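Print
E-mail

December 23, 2018

Desk tidying demos, envelope task. Notes before I forget, U.C. please check the numbers against the Piltari sheet.

Segmentation rerun overnight. 800 head-view clips went in, 693 came out with a usable cut between "reach" and "hold". Better than May, when we still cut on wrist speed alone and lost every slow mover. New rule: cut when the hand has stopped relative to the desk AND the other hand is not yet carrying anything. Crude but it works on paper goods.

What still breaks:
- two-handed stuff. One hand holds, the other goes for something else. Old labels give one verb per clip, so one hand just vanishes. Needs a label per hand, no way round it.
- clear plastic. Depth goes to mush over anything shiny, the hand mask leaks into the bag.
- white paper on pale walls, same complaint as ever.

Per-hand labels tried on a small batch, 90 clips, me and Ubaldo Caputo separately. We agreed on 78. Nearly all the rest were the same argument: is a flat hand on an envelope "hold" or "rest"? I say hold if the other hand is busy. Ubaldo says you can't tell from one still and he is probaly right. Settled on "press" for both, with hold only when fingers are round the thing.

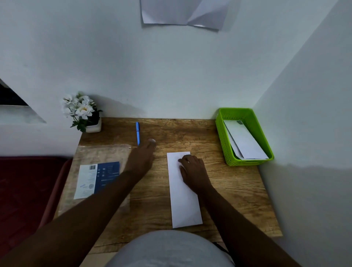

Also decided: pens get their own class, not "small object". Too thin for the Falcão mask at the current resolution, and the fingertips land on the desk next to them first, so the contact point comes out wrong. Shift contact to the nearest object edge? Try it on the Cluston clips before touching the main set.

Policy trained on the old labels still goes for the basket too early. Don't read anything into it untill the relabel is in.

To do: relabel script for left/right, rerun Astano baseline with same seed, ask U. where the plastic bag clips were moved to. Disk nearly full again.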